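Getting a grip on the washing

The workshop in Lurkinthorpe used to sell bathroom fittings, and the display counter at the back is still there. Nerea Bustamante has been using it since March to find out which of two robot grippers is better at picking up clothes.

Both belong to the same kind of arm and fit the same mounting plate. The first, from Jistau, has two stiff fingers with ribbed pads that close in parallel. The second, from Nutard, has soft fingers that curl inwards when air is pumped into them. The Nutard costs more and needs a compressor, which sits under the counter and cuts in every few minutes with a noise that stops conversation.

Bustamante works for Athanasiadis, a small firm that wants to sell folding machines to hotels and care homes. Towels and sheets are mostly dealt with already. Personal clothing is harder, as it arrives in every size and weight and is hardly ever lying flat.

"A towel has four corners and you know what you're looking for," she says. "With a sweatshirt you might see a cuff, or you might see the middle of the back. The arm has to find an edge first."

The edge is where most of the trouble starts. Cloth lies flat against whatever is under it, and a finger that comes in too high closes on nothing. Come in too low and the tip presses on the surface, and the arm stops itself as a safety measure. The stiff fingers have very little room between those two mistakes.
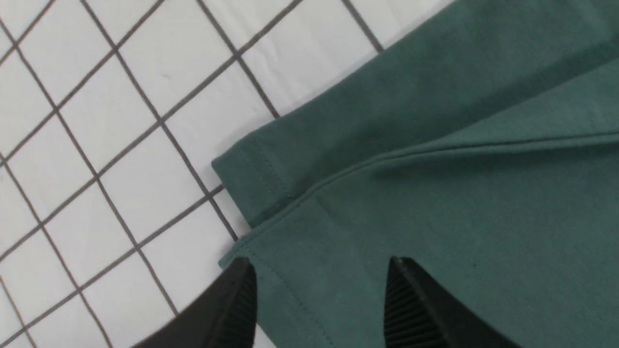
She ran 251 attempts with each gripper, using the same box of clothes and the same controller settings. An attempt counted as good if the garment came up by the hem and was still held after 15 seconds. The Jistau managed 147. The Nutard did better on thick knits and worse on thin shirts, where the soft fingers tended to push the cloth along before they closed on it.

Prodromos Panagiotou, who writes the control software, was not surprised by that. He had expected the camera to matter more than the fingers, and he spent much of the spring moving it. On a stand over the counter it gave a good view of the whole garment, but the arm got in the way just when the view was needed. At the wrist it sees the last few centimetres well and very little else.

They have ended up using both. The overhead camera picks a stretch of hem, and the wrist camera guides the fingers in. Switching from one to the other costs some 30 milliseconds, and Panagiotou thinks he can reduce that.

Overlapping layers are still a problem. If a sleeve is lying across the body, the arm will sometimes take both hems together – fine for lifting, no good for folding. Bustamante has tried closing the fingers slowly and stopping when the motor current rises, which helps with heavy cloth. On thin cotton the change is too small to read.

For now the firm is staying with the stiff fingers. They are cheaper to replace, and the pads come off with two screws. A new set with finer ribs is on order, and the 251 attempts will be run again from the beginning once it has been fitted.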